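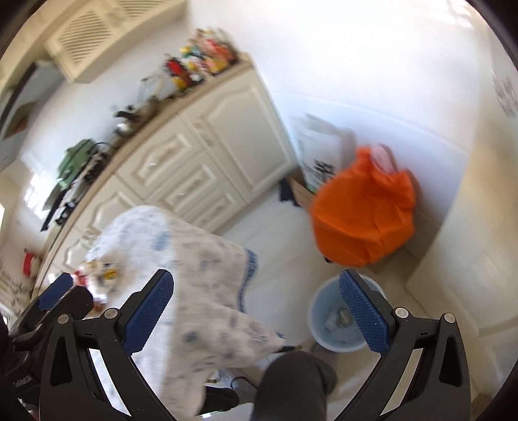

What recordings does the Herkia Open Call accept?
Submit one unedited performance of a single piece, filmed in one take. Audio must be recorded with the video. Files over 200 MB are rejected by the upload form.

Who can enter?
Soloists and groups of up to nine players. Every member must be at least 14 on the day the form is sent. Entrants under 18 need a signed consent form from a parent or guardian.

Can I use a backing track?
Yes, if you hold the rights to it. List the source in the "Accompaniment" field. Entries with an empty field are treated as unaccompanied.

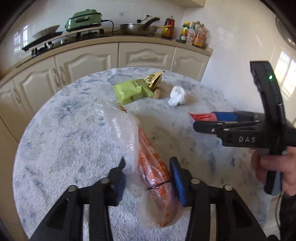 Selection and broadcast

How are entries chosen?
A panel at Brururau Radio listens to the audio first, without names. Video is checked in the second round. Last season the call drew more than 200 entries.

Where is the concert held?
At the Gulitz Hall, on a Sunday in October. Selected players get a sound check time by email. The piano is tuned to A440 and cannot be retuned between sets.

Can I change my piece after selection?
Only with written approval from the Jireš Studio desk, which handles the program and licensing.

Last updated: October
14 shares | 9 comments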